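Okadville Community College
Department of Family and Consumer Studies
Household Management: Course Handout for Unit 4
Sorting and Clearing Mixed Surfaces
Instructor: Anju Rastogi

Purpose of this handout

This handout accompanies the October sessions on surface clutter. It should be read before the practical session and brought to the workroom. Students who missed the introductory lecture should also read the chapter on storage zones in the course reader, beginning on page 146.

1. Terms used in this unit

A mixed surface is any table, shelf, counter or dresser top on which items of different kinds have collected without a fixed arrangement. The term covers a hall table that holds mail and keys as well as a child's table that holds toys, drawing paper and a lamp.

A fixture is an item that belongs on the surface and remains there after clearing. Table lamps and table coverings are usually treated as fixtures. A resident is an item that is kept in the same room but has its place elsewhere, such as a plush toy that belongs on a bed. Waste is anything to be discarded or recycled. The fourth category, undecided, is reserved for items that only the owner can judge.

Students are asked to use these four terms in all written work. Words such as "junk" or "stuff" should be avoided in reports, particularly reports that a household may read.

2. Order of work

The order taught in this course is known as the Voner sequence, after the department's former practice house on Voner Street.

First, identify the fixtures. Leave them in place unless they are unstable. A lamp should be switched off at the outlet before any work is done near its base.

Second, remove waste paper. Crumpled paper takes up a great deal of space for its weight and hides smaller items. Each sheet should be opened far enough to see whether anything is written or drawn on it. A child's drawing is never classed as waste by the student; it is placed with the undecided items. Blank sheets go to recycling.

Third, lift out the soft items one at a time. Plush toys should be held by the body. Bows, ears, whiskers and sewn-on features are the parts most easily damaged, and a toy should not be pulled free by any of them. If a toy is caught beneath other objects, those objects are moved first.

Fourth, take up the small hard items, including boxes, figures and balls. Any box is to be treated as though it has contents. It is kept level and is not opened without permission.

Finally, straighten the cloth. Cloths should be smoothed from the center toward the edges. Where a cloth must be washed, the fixtures are moved to a second surface and returned in their original positions.

3. Textiles and toys

Pale plush fabrics show soil readily and should not be set on the floor during sorting. A clean tray or a folded sheet is suitable. Toys of strong color should be kept apart from pale ones if either is damp. Care labels are to be read before any cleaning is suggested to the household, and where the label is missing, surface cleaning with a barely damp cloth is the only method approved in this course.

4. Time and recording

The practical session lasts 55 minutes. Students work in pairs, one sorting and one recording, and exchange roles when the instructor gives the signal. The recorder notes each decision in the order in which it is made, using the Ahuja form supplied in the workroom. Corrections are made with a single line through the entry so that the original decision remains legible.

The completed form carries 34 points. Marks are given for correct use of the four categories, for safe handling and for the clarity of the record. Speed is not assessed. A pair that has not finished when time is called should stop, note the point reached and leave the remaining items as they are.

5. Preparation for the practical session

Read the case study of the Huromon household in the course reader, page 58, and prepare brief written answers to the following.

Which items on the playroom table would you class as fixtures, and on what grounds?

At what point in the sequence should the parents have been consulted?

How would the order of work change if the table were needed again the same evening?

Answers are collected at the start of the session. Long hair should be tied back, and bags should be left on the hooks outside the workroom.

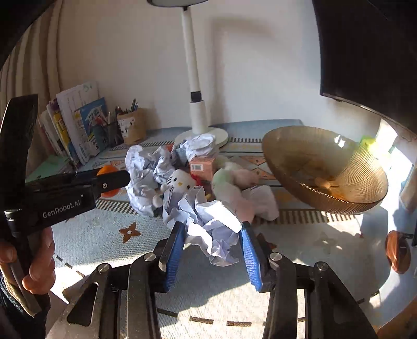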